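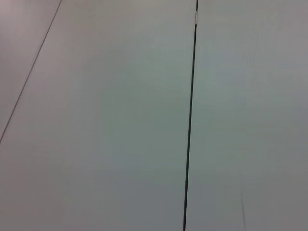
Chapitre 4
Quand le planificateur ne voit rien venir

Je vais commencer par un aveu, parce que ce chapitre lui doit tout. Pendant mes premiers mois sur la cellule de Feltonthorpe, j'étais persuadé que la planification de mouvement était un problème réglé. On donne une configuration de départ, une configuration d'arrivée, un modèle du monde, on appuie sur Entrée, et une trajectoire sort de l'autre côté (en général un peu laide, mais valable). Les chapitres précédents vous ont peut-être laissé la même impression, et c'est ma faute : j'y ai toujours supposé que le modèle du monde était juste. Ici, on arrête de le supposer !

Le modèle du monde, dans la plupart des logiciels que vous rencontrerez, est un mélange de deux choses. Il y a d'abord ce que quelqu'un a dessiné à la main : la table, le bâti, les parois, le sol. Ce sont des boîtes et des plans, ils ne bougent pas, et on finit par leur faire une confiance aveugle. Il y a ensuite ce que la perception ajoute en cours de route, le plus souvent une grille d'occupation ou un nuage de points que l'on rafraîchit plusieurs fois par seconde. Entre les deux vivent tous les objets que personne n'a dessinés et que le capteur distingue mal. Les câbles, les tringles, les tuyaux fins, les coins de tôle. C'est là-dedans que mes bras de robot se sont pris, et les vôtres s'y prendront aussi.

Prenons la grille d'occupation du chapitre 3. Nous avions choisi des cellules de 23 millimètres de côté, une valeur que j'avais trouvée raisonnable et que je trouve encore raisonnable pour une boîte en carton. Posez maintenant dans cette grille un objet vertical, sombre, large comme un crayon. Le capteur de profondeur renvoie quelques points sur l'objet, beaucoup de points sur le mur derrière, et souvent n'importe quoi sur les bords, là où un même pixel reçoit un peu des deux. Les rayons qui atteignent le mur traversent les mêmes cellules que l'objet et votent « libre ». Les rares points de l'objet votent « occupé ». Devinez qui gagne.

La première fois que j'ai vu cela, j'ai fait ce que tout le monde fait : j'ai diminué la taille des cellules. La mémoire a explosé, la mise à jour est passée sous la cadence du contrôleur, et la tige clignotait toujours dans la visualisation, présente à un cycle, absente au suivant. Le planificateur, lui, attendait sagement un cycle où elle était absente pour passer au travers. Je ne lui en veux pas, on lui avait demandé un chemin libre.

Il faut donc regarder le problème autrement, et c'est le programme des pages qui suivent. Dans une image couleur prise au poignet, un trait sombre devant un fond clair est souvent facile à détecter : un bon contraste, deux bords presque parallèles, une direction stable. Un détecteur de lignes tout simple y arrive. La difficulté se déplace alors : à quelle distance se trouve ce trait ? Une ligne dans une image isolée définit, avec le centre optique de la caméra, un plan dans l'espace, et l'objet peut se trouver n'importe où dans ce plan. Il nous faut au moins 2 vues, prises de 2 positions connues du poignet, pour couper un plan par un autre et récupérer une droite en trois dimensions. (Si vous avez sauté l'annexe sur la géométrie projective, c'est le moment d'y retourner, je vous attends.)

Et encore, pas n'importe quelles vues. Si la caméra se déplace en restant dans le plan qui contient déjà son centre optique et l'objet, les deux plans sont confondus et leur intersection ne nous apprend rien du tout. Pour une tige verticale, monter et descendre le poignet ne sert donc pratiquement à rien, alors qu'un petit déplacement latéral suffit. J'ai perdu une semaine là-dessus chez Doležal, avec une belle routine d'exploration qui ne balayait que de haut en bas. Le calcul renvoyait des profondeurs absurdes, tantôt derrière la caméra, tantôt au-delà du mur, et je cherchais l'erreur dans l'étalonnage.

Un mot sur les fausses pistes. Toutes les lignes d'une image ne sont pas des obstacles. Un joint entre deux panneaux donne lui aussi un joli segment bien droit, une ombre donne un segment mou, et un objet hors de la zone de netteté donne une traînée que votre détecteur acceptera ou refusera selon l'humeur du seuil. On ne tranche pas cela avec un seuil mieux réglé. On le tranche avec la parallaxe : quand le poignet se décale, ce qui appartient au mur se déplace avec le mur, et ce qui est devant se déplace davantage. Nous écrirons ce test en section 4.3, il tient en une vingtaine de lignes.

Reste la question de ce qu'on raconte au planificateur. Ma recommandation, que vous aurez le droit de contester dans les exercices : ne mettez pas la tige dans la grille. Représentez-la par une capsule, c'est-à-dire un segment entouré d'un rayon, et gonflez ce rayon selon l'incertitude de votre estimation. Le test de collision entre deux capsules est rapide, exact, et il ne clignote pas. Quand l'estimation est mauvaise, la capsule est grosse et le bras fait un large détour ; quand de nouvelles vues arrivent, elle maigrit et le passage s'ouvre. Dans la bibliothèque Larnovano, que nous utilisons depuis le début de l'ouvrage, ces objets se déclarent dans la couche persistante de la scène, et non dans la couche du capteur, qui est effacée à chaque cycle. Oubliez ce détail et vous passerez une soirée entière à chercher où est partie votre capsule.

Avant de continuer, vérifiez que votre installation est à jour. Les exemples de ce chapitre ont été relus le 4 janvier 2021 avec le simulateur Ultard, et la signature de la fonction d'ajout d'obstacle a changé depuis l'édition précédente : le rayon vient désormais avant le repère de référence. Si vous voyez des capsules de plusieurs mètres de large engloutir votre robot, vous savez où regarder.

4.1 Du segment dans l'image au plan dans l'espace

Notons p et q les deux extrémités du segment détecté, en coordonnées homogènes, et K la matrice des paramètres intrinsèques obtenue au chapitre 2. La droite image qui passe par ces points est le produit vectoriel de p et q, que nous appellerons l. Le plan cherché, exprimé dans le repère de la caméra, passe par l'origine et a pour normale K transposée multipliée par l. Prenez une feuille et refaites ce calcul à la main une fois, avec des valeurs simples, avant d'ouvrir l'éditeur. Pensez aussi à corriger la distorsion de l'objectif avant la détection : une droite courbée par l'optique donne un plan faux, et l'erreur grandit vite vers les coins de l'image.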